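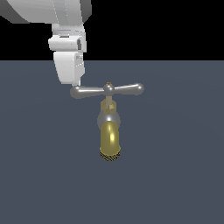 Session 6 - valves, taps and the people who turn them. Carry on from last time, the Ovirdale washdown line. Recap: the job we're looking at is the manual valve round. One person walks the line, opens and closes hand valves in a set order, writes it down. Dull work, sore wrists, but the round is also when the plant gets looked at. Keep that in mind the whole session. The task in the simulator is the round boiled down to one move: arm comes down next to the faucet, housing right by the left arm of the cross handle, and has to turn it. Note what is missing. Flat gray surface, black behind it, no pipes, no puddle, no other person. Fine for training a motion. Not fine for planning a shift.

Reading before next time: handout 3, plus the Skutitz interview notes (short, do read them).

1. Task vs. job

Same point as session 1 but people still mix these up in the essays. A task is one thing you do. A job is the bundle, plus the stuff that holds the bundle together. Turning a handle is a task. The valve round is a bundle of tasks. "Operator" is a job.

What the operators at Ovirdale said they do on a round, when asked to leave nothing out:
- turn the valves (obviously)
- feel whether a handle is stiffer than last week
- listen for the pump at the far end
- wipe down gauges
- tell the packing side if there's going to be a delay
- talk to whoever is on the next section, mostly about nothing

Only the first one was in the written procedure. Only the first one was in the request to the supplier. So the supplier built for the first one. Can't blame them.

2. What the Lougher trial measured

Lougher is the supplier. They trained the arm in simulation first and then moved to a test bench on site. The trial log covers 2,000 attempted turns, and 1,076 of those were finished without a person stepping in. Students last year read this as "it fails half the time" and stopped there. Slow down. Ask:

Who stepped in the rest of the time? Operators, between their own duties. Their time was not logged anywhere.

What counts as a turn? The log counts a handle moved to the end of its travel. A handle moved to the end and then leaking at the stem also counts as finished. Different people would define success differently, and the one who writes the defintion is usually not the one holding the mop.

Which handles? The trial used cross handles. The line also has levers, and two wheels up high that everyone hates. Nobody asked for the wheels to be included, even though those are the ones people would gladly give away.

(Write this one down - the worst task and the easiest task to automate are often different tasks.)

3. Force, feel and who knows what

A person turning a stiff tap adjusts without thinking. Bit more shoulder, stop, try again, go get the big wrench. The arm needs some of this written into it - a limit on how hard it pushes, a rule for when to give up. Somebody has to pick the limit.

At Ovirdale it was picked in the engineering office. Too low at first, so the arm gave up on handles any operator would have called normal. Then it was raised. Then Dilwyn Yorath, longest serving on the line, asked to see the number and said it was too high for the older stems and fine for the new ones. The older stems had been repacked over the years and he knew which. That list was not on paper. It is now.

Discuss: did he give something away? He got no extra pay for it. He also said he was glad someone finally asked. Both true. The union rep's view (Skutitz notes, page 3) is that know-how handed over like this should be bargained over like any other change in duties. Management's view is that it's part of the job already. We'll split the room on it.

4. What changed for the people

Before: one person per shift on the round, rotated, so everyone got the walk and everyone got the sore wrists.

After, in the trial area: one person "minding" the arm. Watches a screen, clears faults, signs off the log. Not rotated, because only some people had done the training. So:

Less walking. Some liked it, some really didn't.
Wrist complaints down in the trial area. This is a real gain, don't skip over it in your essay because it spoils the argument.
Fewer chats between sections. Packing side found out about delays later than before.
A new split between those trained and those not. The trained ones got first pick of shifts for a while and that caused more bad feeling than the arm ever did.
Faults come in bunches. Long quiet stretch, then three things at once. Minding is tiring in a different way, and harder to explain to somebody at home.

Nobody lost their job in the trial. Two people moved lines. One of the two asked to.

5. Simulator vs. floor

Short section, we ran out of time last year too. In the simulator the tap is always where the tap is. Same light, same handle, nobody's coat hung on it. You can repeat the move all night and break nothing. That is why suppliers start there and they're right to.

Trouble starts when the demo from the simulator gets shown to the workforce as if it was the plan. At Ovirdale the first staff briefing was the simulator clip and four slides. People came out thinking the arm would be on the line by January. The operators' questions from that briefing are in the Detard report, appendix. Look at how many are about water on the floor and how few are about robots.

Better order, from the report: walk the round with the operators first, write down all of it, then decide which bit to simulate.

6. For the seminar

Bring one page. Pick a job you've done yourself, paid or not - bar work, shelf stacking, babysitting, whatever. List everything in it, then mark the one task a company would automate first and the one you would have wanted gone first. If they're the same, say why. If they differ, who would have had to ask you, and when?

Groups same as session 4. If your group lost someone, join another, don't email me about it.

Terms to know for the quiz: task, job, minding, sign-off, force limit, hand-over of know-how, step-in time (the unlogged kind).

Essay topic sheet goes up after the seminar. Room change still not confirmed, check the door.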